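From: Morena Gatti
To: Cirnlow kitchens list
Subject: Re: [cirnlow-kitchens] Counter clutter and the one-in-the-cupboard rule

I-seul Jang wrote:
> I have now done the whole "clear counter" program from the Solton
> booklet and I'm a convert. The rule is that nothing lives on the
> counter unless you use it twice a day. Everything else goes behind
> a door. I got mine down to 3 things: kettle, knife block, dish soap.
> Wiping down takes no time at all and I feel calmer when I walk in.
> I think anybody on this list could do it in a weekend. Has anyone
> tried it and NOT liked it? I can't see how you wouldn't.

I-seul, I'll bite, I tried it and did not like it.

I did the Solton thing in February, all 7 steps, including the one where you put a sticky note on every object and write down when you touched it. The notes fell off the canisters by lunchtime. I stuck with it for the rest of the month anyway so that I could complain with a clear conscience.

My first objection is to "twice a day." I make toast once a day. By the rule, the toaster goes in a cupboard. Ours is one of the big ones with a long slot, and the only cupboard it fits in is the low one beside the oven, behind the roasting pans. So every morning I was on my knees moving pans at 6:30, and every morning I then had to carry a toaster back after breakfast and wait for it to cool before I could put it away. While it cooled it sat on the counter. It sat there until I came home, most days. I would like the author of the booklet to explain what was gained.

My second objection is to the canisters. The booklet says dry goods belong behind a door, and that may be so if you have a pantry. We have two upper cupboards and one of them is plates. Cereal in a clear jar on the counter gets eaten and gets refilled when it runs low. Cereal in a box on the top shelf gets forgotten, then somebody buys another box. I found three open boxes of the same cereal when I gave up on the system.

So it has all come back out, along the tile between the toaster and the stove.

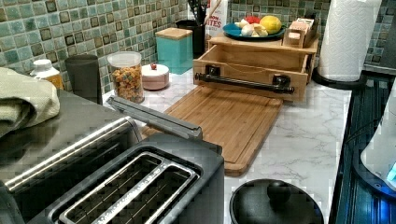

How far should food jars be kept from the stove?
Far enough that you never reach across a hot burner to get one, and far enough that the lids don't pick up grease. If a lid feels tacky when you wipe it, move the jar farther down the counter.

That much I will grant the tidy people. Heat and steam are a real reason to move something. So is medicine — I know Noemi has said before that pills do better somewhere dry and out of reach, and she's right, and the bottle on our counter is the one thing I have no defense for. It is going up to the bedroom closet. The towel can also go on a hook, once there is a hook.

But "I feel calmer" is a reason for you, I-seul, and you live with one other adult who also likes kettles. I don't think it proves much about the rest of us. I noticed too that the booklet ends with four pages on Lombardi drawer inserts and where to order them, which made me trust the first twenty pages a bit less. Olaia bought the inserts, and last I heard they were in her garage. Olaia, correct me if they have made it into a drawer.

As for the wiping, I have my doubts. I move a few jars, I wipe, I put them back. It is a smooth counter and it doesn't ask much of anyone. What takes time is the crumbs under the toaster, and those get made wherever you make the toast. In the cupboard they just ended up on the cupboard shelf, where I didn't see them until there were a lot.

What I'd be curious to hear is from anyone who did this more than a year ago and is still doing it. Mawar, you went through something similar with the Grarnix shelf system, back when it came with the binder. Did it hold? I'm asking seriously. If there's a version that survives a person who eats breakfast in a hurry, I would read about it, preferably in fewer pages.

Also, does anybody want a Solton booklet? The cover has a coffee ring on it. Otherwise it is as good as new, and you can have the leftover sticky notes.

Morena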